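This site uses cookies. Accept all | Manage settings
Reading time: 3 min

Tultance Share Kitchen Guide
Section 3: Setting up your bench and power

Read this before you plug anything in. Most breaker trips happen in the first hour of a booking.
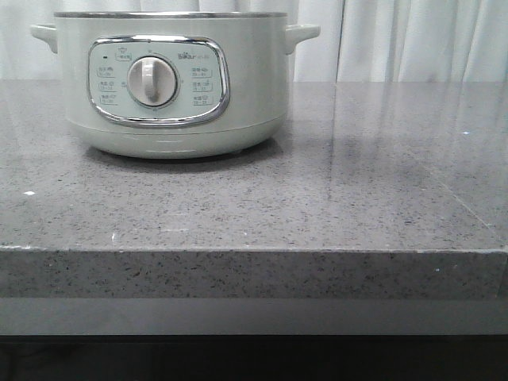

Before you start

You'll need your bench number, the door code and the Zostel app on your phone. Code goes live ten minutes before your booking. No earlier, so don't bother trying.

1. Find your bench. Numbers are on the wall, left of the tap.
2. Open the Zostel app, tap Check In, enter site code 3552. Wait for the green tick.
3. Switch on the bench power at the wall. Each bench has its own switch. Leave your neighbour's alone.
4. Wipe down. Spray is under the sink, cloths in the top drawer.
5. Plug in. One heating appliance per outlet, max. No double adaptors.

CAUTION: No power boards on the benches, ever. Bring a longer cord if you need one, or ask for a bench nearer the wall.

If the power trips

1. Turn everything off at the appliance first.
2. Go to the grey panel by the Garnley Street door. Find your bench number, push the switch fully down, then up.
3. Turn things back on one at a time. Leave a few seconds between.
4. Trips again? Stop. Unplug the last thing you turned on and log it in the app under Faults.

Note: the kettle corner is on the same circuit as Bench 3. If you're on 3, expect to share.

Steam and smells

Rangehood on before you start cooking, not after. Low setting is fine for rice and soup. High for frying. Keep anything that steams out from under the shelves, the edges swell and we've replaced them once allready.

Bench spacing is around 700 mm. Handles turned in, cords off the walkway.

Packing up

1. Appliances off, unplugged, cooled. Allow time for this in your booking.
2. Food scraps in the green bin. Oil in the drum outside, never down the sink.
3. Labelled leftovers can stay overnight in the Kiều fridge (the tall one, name's on the door). Unlabeled gets chucked in the morning.
4. Bench power off at the wall.
5. Check Out in the app. Forget and the clock keeps runing, and you get billed for it.

Next: Section 4, Cool room and dry storage

Get kitchen updates by email. Subscribe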